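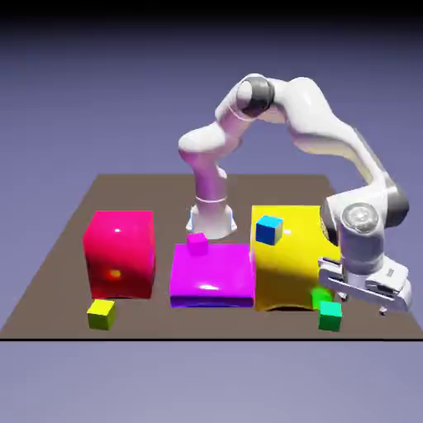
Slide 1 - Hello, and what I do all day

Hi everybody, thanks for coming back from coffee. I'm Hajar, I work on Zusumen, and for most of this year my job has been making examples for a robot to learn from. I don't design the network. I don't tune it. Andor Boros does that, and he sends me messages at 6:40 in the morning saying "more stacking please."

(Leave the table up while I talk. Don't rush this one.)

You're looking at our simulated table, the one we call Brernonel. One arm, three big blocks, five little cubes. Two of the little ones are sitting up on top of big blocks, the rest are down on the tabletop. It's a small world and I have spent an embarrassing number of hours in it!

Ask the room: who here has collected demonstrations by hand? Who has done it in a simulator? Who has paid somebody else to do it? (Wait for the laugh on the third one. If there isn't one, move on.)

Slide 2 - What counts as an example

So for us one example is one full run. Arm starts, arm does the thing it was told to do in a sentence, arm stops. We save the camera view, the joint positions, the gripper opening and the sentence. The sentence matters more than I thought it would, and I'll come back to it.

Our first set had 2000 runs. I was very proud of it. I made a little chart and everything. Then Andor trained on it and the arm could pick up a green cube from the front right part of the table beautifully, and it was pretty hopeless at the rest of the table.

I'd drawn the cube positions from a range I typed in one afternoon and never looked at again. The range was fine on paper. But then we threw out every start where two things overlapped, and with three big blocks taking up the middle, most of what survived was out along the front. So we had a lopsided set and a very nice chart of how big it was.

(Point at the two green cubes next to the yellow block. That kind of start is what I want people to remember for slide 4.)

Slide 3 - Looking at your starts

What we do now is boring and I love it. Before we record anything, we lay out 100 starting tables as tiny thumbnails on one page and a person looks at them. Etelka Bognár has the best eye for this on our team. She'll glance at the page and say "you've got no cubes behind the red block," and she's right, and I go fix the sampler.

Look at how much bare table there is in the back left corner. An arm that never sees a cube back there has no idea it's allowed to go there. We had a whole set where that corner never got used, and when we tested with a cube placed there by hand, the gripper drifted over to the middle and closed on air. Over and over.

Things Etelka checks for, and I'll read them out:

Cubes on top of big blocks as well as on the table
Cubes hidden, or partly hidden, from the camera
Cubes close together, close enough that a finger could bump the neighbor
The far corners
Whether the big blocks have swapped places lately, or if we've been lazy

That last one is me. I was lazy. For a couple of weeks the big blocks hardly moved, and the model learned the layout of the furniture.

Slide 4 - Two greens and a sentence

OK, back to the sentence. "Pick up the green cube." Which one?

There are two of them, right under the gripper, and they're different greens. One is lighter and the other leans a bit toward teal. And way over on the left there's a yellow-green one that half my labelers called lime and the other half called green. So you've got one instruction and possibly three good answers, and whichever cube the script grabbed is the one the model gets told is right.

Ottar Eklund went through a batch and pulled 57 runs where he couldn't tell from the sentence which cube was meant. He's patient, he read every single one. We rewrote them with a bit of place in them - "the green cube in front," "the green cube tucked against the yellow block" - and kept the motion exactly as it was. Same runs, better words. That was the cheapest improvement we made in the whole project, and I'd do it first if I were starting over.

Same trouble with pink, by the way. A pink cube sitting on a magenta slab. Say "the pink one" to three people and watch what happens.

(If short on time, skip the pink bit.)

Slide 5 - Keeping the bad ones

People ask me if we keep failures. Yes! Some of them. We used to delete any run where the grasp slipped, and the arm we got out of that had never seen a mistake, so the first time something went wrong it just sort of kept going, holding nothing, very confident.

Now when a grasp slips and the script recovers, we keep it and tag it. When it slips and doesn't recover, we keep it in a separate pile and don't train on it, but I go look at the pile every Vida release. Vida is our recorder, I should have said that up top. (Say it up top next time.)

Tatiana Kadlec wrote the retry part. The arm backs off, lifts, looks again, goes down again. She capped the retries because one run in February had 40 of them in it and took up more disk than I care to admit.

Slide 6 - Real table

I'm going to get asked about this so let me do it now. Does it carry over to a real arm? Partly. We have a bench at Grustuseck and we try things there. Reaching carries over pretty well for us. Shiny surfaces have been harder. Our simulated blocks are glossy, with clean white highlights, and real light on real plastic is messier than that. We change the lighting from run to run now and it helps, but I don't have a number I'd put on a slide yet, so there's no number on the slide.

Slide 7 - If you're starting next week

Make a small set first. Look at it with your own eyes, all of it, before you make the big one. Read your instructions out loud to somebody who can only see the starting table, and see if they point at the right cube. Write down how you sampled your positions, in a file, with a date, and please put it next to the data and leave it there.

And put a cube in the back corner.

(Questions. Andor is in the second row and can take anything about training. If they ask about disk space, hand the mic to Tatiana.)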